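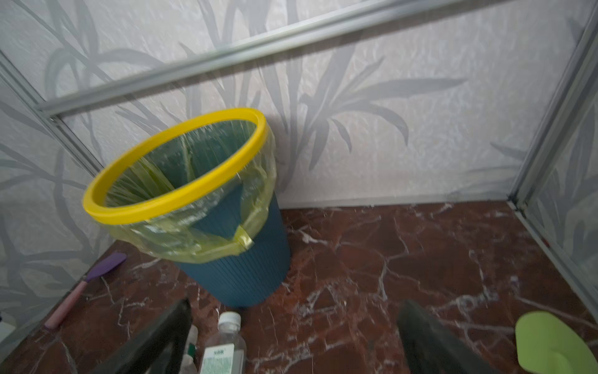
**Section 4: Livewell and Weigh-In Setup**

Read this section before the first launch of the season. It covers the Prilstead aerated livewell, model 43, as fitted to club boats on Flumville Lake. Revised 11 March 2026 by Glenys Rutherford.

### 4.1 Filling the well

1. Check that the drain plug is hand tight. Do not use pliers.
2. Set the intake lever to FILL and switch on the pump.
3. Stop at the upper line on the standpipe. It takes almost 10 minutes from empty.
4. Move the lever to RECIRCULATE.
5. Set the timer dial to position 2 for cool water, or position 4 from May onward.

**Note:** The pump will not prime if the boat is on the trailer with the bow raised. Level the trailer or wait until you are afloat.

**Caution:** Never run the pump dry. The seal fails quickly and is not covered by the Prilstead warranty.

### 4.2 Holding fish

1. Wet your hands before you handle any bass.
2. Put the fish in head first and close the lid.
3. Clip a numbered cull tag to the lower lip, through the thin membrane. Do not pass it through the gills.
4. Write the tag number and weight on the card inside the lid.
5. Keep the water below 82 degrees. Add a frozen water bottle if it climbs. Loose ice from the store may contain chlorine.

Boats with the older Tokititz pump have no timer. Switch it on by hand at every stop and leave it running whenever fish are in the well.
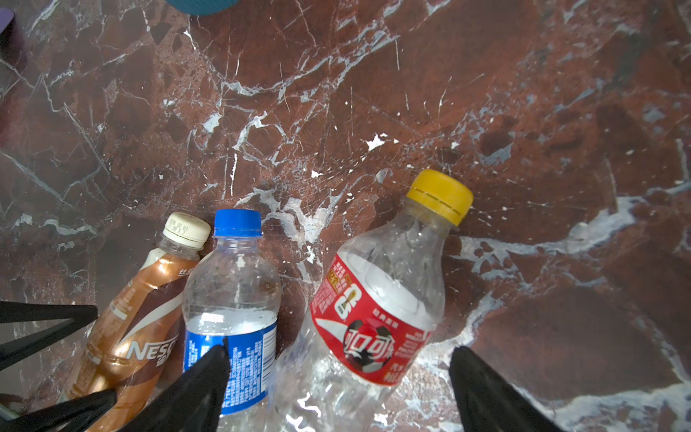

### 4.3 Bringing fish to the scale

1. Collect a weigh bag at the dock. Fill it halfway from your own livewell.
2. Move the fish one at a time, largest last.
3. Walk to the holding tanks and connect the air hose marked Liu.
4. Wait for your boat number to be called.
5. Hand the card to Jolene Fairweather at the scale table and stay until she has signed it.

**Note:** Dead fish are weighed with a penalty. See Section 56 of the club rules for the amount.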